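ブレルネン暮らしの相談掲示板
カテゴリ:住まい・備品 > 共用の机・収納
質問番号 542
投稿日 2026年7月22日
状態:回答受付中

共用作業室の机に置く収納箱の扱いと、天板の手入れについて

質問者:ライモンズ・リル(ブレルネン生活学習館 総務担当)

平素より当掲示板を利用させていただいております。当館の共用作業室における備品の運用につきまして、同種の施設を管理されている方、または家具の手入れに詳しい方のご意見を伺いたく、投稿いたします。

当館の作業室では、手芸、製本、書類の封入作業などに利用者が共同で使う大型の机を設置しております。天板は明るい色の木目調で、導入時の仕様書には「化粧板仕上げ」とのみ記載されており、表面の処理方法や使用できる洗剤の種類までは書かれておりません。納入業者はすでに廃業しており、仕様の照会先がない状況です。

机の上には、はさみ、定規、のり、糸くず入れなどをまとめた収納箱を常時置いております。従来は利用者が必要なものをそのつど戸棚から取り出す方式でしたが、戸棚の前に人が滞留し、作業開始が遅れるとの意見が寄せられたため、3月の運用見直しの際に机上常置へ切り替えました。利用者からはおおむね好評をいただいております。

一方で、切り替え後に次のような問題が生じております。

第一に、収納箱を動かした際、天板に箱の底の形をした跡が残っていることがあります。拭けば薄くなるものと、拭いても変化のないものがあり、両者の違いが判然といたしません。変化のない跡は、角の部分が特に目立ちます。

第二に、箱の置き場所が利用者ごとに変わるため、退室時の原状回復の確認に時間を要しております。机の奥側に寄せる方もいれば、手前の端近くに置いたまま退室される方もおり、落下の危険も懸念されます。

第三に、箱の中に私物や端材が混入することが増えました。ボタン、使いかけのテープ、名前のない鉛筆などが底にたまり、清掃の担当者が仕分けに苦慮しております。

つきましては、以下の点についてご教示ください。

・天板に残る跡の原因の見分け方と、材質が明らかでない場合の安全な手入れの方法
・箱の下に敷物を用いることの適否。用いる場合の素材
・机上に常置する箱の定位置の決め方と、利用者への周知の方法
・混入物の取り扱いに関する規程の例

なお、机の買い替えは今年度の予算では予定しておりません。天板全体を透明のマットで覆う案も内部で検討いたしましたが、製本の作業でカッターマットを重ねて使うと滑るとの指摘があり、見送りとなっております。また、箱そのものは昨年度に購入したばかりであり、当面は現在のものを使い続ける方針です。

以上、よろしくお願い申し上げます。

回答 1
回答者:レオニー・ルーセル(ダルグリーシュ地区 集会施設運営係)
評価:参考になった 277

ご質問を拝見いたしました。当係が管理する集会室でも、机の上に収納箱を置く運用を続けております。材質の特定に関わる部分は現物を確認しなければ断定できませんので、当係の手順としてお読みいただければ幸いです。

一、跡の見分け方について

天板に残る箱の跡は、大きく分けて、表面に付着したものと、表面そのものが変化したものとがございます。前者には、箱の底に付いたほこりや手の脂、のりの残りなどが含まれます。後者には、細かな擦り傷、色の抜けや焼け、表面材の膨れなどがあります。

当係では、まず乾いた柔らかい布で軽く払い、次に水で湿らせて固く絞った布で拭き、直ちに乾拭きをしております。その段階で薄くなるものは付着物と判断し、同じ作業を日を改めて繰り返します。一度に強くこすって落とそうとすると、周囲との艶の差が生じ、かえって目立つ結果となりかねません。

拭いても変化がない場合は、照明の角度を変えて確認します。室内灯を消し、窓側または手元灯からの光を低い角度で当てますと、擦り傷であれば細い線として、膨れであればわずかな影として現れます。どちらの特徴もなく色だけが異なるときは、日焼けの差を疑います。箱を長期間同じ場所に置いた場合、箱の下だけ元の色が残り、周囲が変色していることがあります。この場合、跡のように見える部分のほうが本来の色ですので、その部分をこすっても解決いたしません。

角が特に目立つとのことですが、箱を持ち上げずに引きずって移動されている可能性を検討されてはいかがでしょうか。引きずる際には片側が浮き、残りの角に重さがかかりやすくなります。当係でも、手前に引き寄せて使う席の周辺に擦り傷が集中しておりました。

二、材質が明らかでない天板の手入れについて

仕様が不明である以上、溶剤、研磨剤入りの洗剤、メラミン樹脂のスポンジはお使いにならないことをお勧めいたします。中性洗剤を用いる場合も、机の裏側に近い縁など目立たない箇所で試し、乾いた後の艶を確認してからにしてください。木の無垢材用のワックスやオイルは、化粧板の表面には浸透せず、べたつきの原因となる場合があります。

拭き取りの方向は、木目に沿わせることを当係の標準としております。化粧板であれば木目は印刷であることも多く、性能上の意味は乏しいのですが、担当者ごとに方向が異なると拭きむらの確認が難しくなるためです。

三、敷物について

箱の下に敷くものとしては、薄手のフェルトまたは目の詰まった綿布を用いております。ゴム製や軟質の塩化ビニル製の滑り止めは、長く置くうちに成分が天板に移り、変色や貼り付きを起こすことがありますので、避けております。

フェルトにも欠点がございます。糸くずや紙粉を抱え込みやすく、放置すると砂粒が入り込んで擦り傷のもとになります。月例の清掃時に裏返して払い、毛羽立ったものは交換してください。箱の底に貼り付ける方式と、机に敷く方式の両方を試しましたが、貼り付け式のほうが置き場所のずれに影響されず、当係ではこちらに統一いたしました。貼る前に箱の底の汚れを落としておかないと、角から剥がれてまいります。

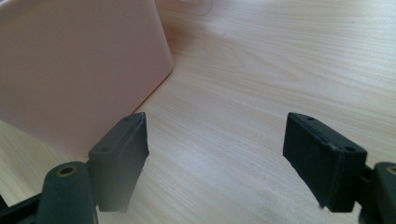
四、定位置の決め方について申し上げます。当係では、利用者の手元となる範囲を先に確保し、残った場所に箱を置くという順序で決定いたしました。手前の縁に沿った部分は、紙を広げ、布を裁ち、書類をそろえるために使われますので、収納箱には割り当てておりません。写真の淡いピンク色の箱のように、ある程度の大きさがあるものは、作業の中心から外して左奥に寄せておきますと、手前側を広く使うことができます。縦の角に丸みのある箱は袖口や布が引っ掛かりにくく、この点でも共用の机に向いております。また、明るい木目の天板に対して箱の色がはっきり異なるため、退室時の点検で所在を確認しやすいという利点もございました。天板と箱が同系色であった部屋では、点検票の記入漏れが生じておりました。

定位置を示す方法としては、天板に直接テープを貼ることはお勧めいたしません。剥がした後に糊が残り、そこにほこりが付着して、新たな跡の原因となります。当係では、机の側面の、利用者の衣服が触れない位置に小さな表示札を下げ、箱の端を札に合わせるよう案内しております。札には「箱の右端をここに」とのみ記載し、理由や注意事項は壁面の掲示に移しました。札の文言が長かった時期には、あまり読まれていなかったようです。

日焼けの差が心配な窓際の机については、箱の定位置を固定したままにせず、季節の変わり目に左右を入れ替える方法もあります。その場合は表示札も同時に移してください。札だけが旧位置に残りますと、利用者が混乱いたします。

五、混入物の取り扱いについて

当係の利用要領から、該当する部分を転記いたします。文言は貴館の規程に合わせてお直しください。

「机上収納箱には、施設が備え付けた用具以外の物品を入れないものとする。退室時に混入物を発見した利用者は、これを受付の預かり箱に移すものとする。記名のない消耗品については、保管期間の経過後、施設の備品に組み入れ、または処分することができる。」

保管期間は、貴館の遺失物の取り扱いに準じて定められるのが適当と存じます。ボタンや糸は持ち主が名乗り出ることが少なく、当係では小瓶に分けて「ご自由にお使いください」と表示し、手芸の時間に役立てております。

加えて、箱の内側の底に、備え付け用具の一覧を貼っておくことも有効です。用具を戻す際に底が見えていれば、余分なものがあることに気付きます。箱を深いものにすると底が見えず、この効果は得られません。現在の箱を使い続けられるとのことですので、深さがある場合は、底に浅い仕切り箱を重ねて上げ底にする方法をご検討ください。

以上、長文となりましたが、ご参考になれば幸いです。

回答 1 への補足依頼
ライモンズ・リル

詳細なご回答をいただき、誠にありがとうございます。早速、低い角度から光を当てて確認いたしましたところ、角の部分の跡は細い線の集まりであることがわかりました。引きずりによる擦り傷との見立てに合致いたします。

一点、追加で伺います。すでに生じた擦り傷を目立たなくする方法はございますでしょうか。補修用のクレヨン状の製品を職員が持参しておりますが、使用してよいものか判断がつきかねております。

補足依頼への返信
レオニー・ルーセル

細い擦り傷につきましては、当係では補修を行っておりません。着色する補修材は深い欠けを埋める用途のものが多く、浅い傷に塗ると周囲に色が広がり、明るい天板ではかえって目につくおそれがあります。お使いになる場合は、天板の裏など支障のない箇所で色と拭き取り具合を確かめ、館としての承認を得たうえで実施されるのがよろしいかと存じます。職員個人の製品を共用備品に用いることの可否も、併せてご確認ください。

回答 2
回答者:ブルンドゥヴィッツ備品室
評価:参考になった 5

当室では机上に箱を置くことを認めておりません。用具は番号付きの袋に入れて受付で貸し出し、返却時に中身を照合しております。天板の跡も混入も発生いたしません。

戸棚前の滞留が問題であったとのことですが、戸棚を分散して設置すれば解消されるものと考えます。机上常置の継続を前提とされる理由がご質問からは読み取れませんでしたので、まず運用方式そのものの再検討をお勧めいたします。

回答 2 へのコメント
ライモンズ・リル

ご意見をありがとうございます。当館の受付は時間帯により無人となるため、袋の貸し出しと照合には対応が困難です。戸棚の分散につきましては、壁面の避難経路の関係で増設できる場所がございません。前提の説明が不足しており、失礼いたしました。

回答 3
回答者:ブレルクネス公民室 施設管理
評価:参考になった 2

回答1の内容とほぼ同じ運用をしております。重複を避け、当室で異なる点のみ申し添えます。

敷物について。当室ではフェルトを箱の底に貼っておりましたが、水彩の教室がある部屋では水を吸ったまま机に接し、輪郭のある染みが残りました。水を使う部屋では貼り付け式を取りやめ、綿布を敷いて、使用後に必ず外して干すことにしております。貴館の作業室は手芸と製本が主とのことですが、製本でのりを水で延ばす工程がある場合は、同様の点にご留意ください。

箱の移動について。引きずりを防ぐには、箱を軽くすることが最も確実でした。はさみや金属定規をまとめて入れると片手では持ち上げにくくなり、結果として引きずられます。金属の用具を別の小箱に分けたところ、持ち上げて移動される方が増えました。

周知について。掲示のほか、利用申請書の控えに「箱は持ち上げて動かしてください」の一文を印字しております。定期利用の団体には年度初めに口頭でも説明しますが、代表者が交代すると引き継がれないことがあり、控えへの印字は継続する予定です。

混入物について。当室の規程には処分に関する定めがなく、鉛筆が増え続けております。この点は、回答1の条文を参考にさせていただきます。

回答 3 へのコメント
ライモンズ・リル

ご教示ありがとうございます。ご指摘のとおり、製本の講座ではのりを延ばす際に水を使用しております。講座のある日は綿布、それ以外の日は敷物なしとする案で、担当者と協議いたします。金属用具の分離については、予備の小箱がありますので、次回の清掃日に合わせて実施いたします。

回答 3 へのコメント
レオニー・ルーセル

水を使う部屋での事例は当係では把握しておりませんでした。貼り付け式をお勧めした部分につきましては、水気のない部屋に限るものとして読み替えをお願いいたします。

関連する質問
・会議用机の脚のがたつきを床側で調整してよいか
・共用はさみの刃に付いたテープ糊の除去方法
・透明な小物入れの曇りは洗浄で改善するか
・化粧板の縁が浮いた場合の応急処置と使用停止の基準

ご回答の投稿には利用者登録が必要です。施設名での投稿にあたっては、所属部署の了承を得たうえでご記入ください。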